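Small pots and white tabletops - your questions

Can I put a steel pot straight on the table?
Yes, once it has cooled. A round stainless steel pot does fine on a white top.

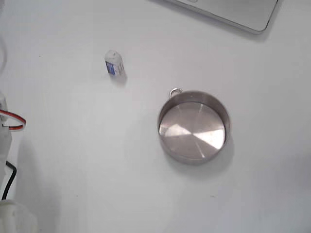
Elba Quezada writes that hers left a grey ring, and that bicarb on a damp cloth took it off in 4 minutes.

What about the tabletop itself?
Wipe it with warm water and dry it. Skip scourers - they dull a matte finish.

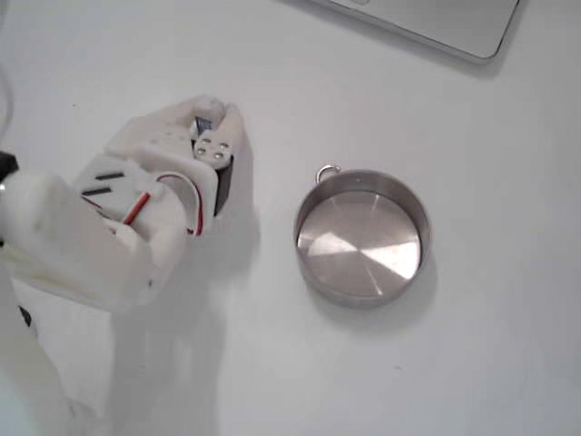
How do I store the pot?
Dry, with the loop handle up.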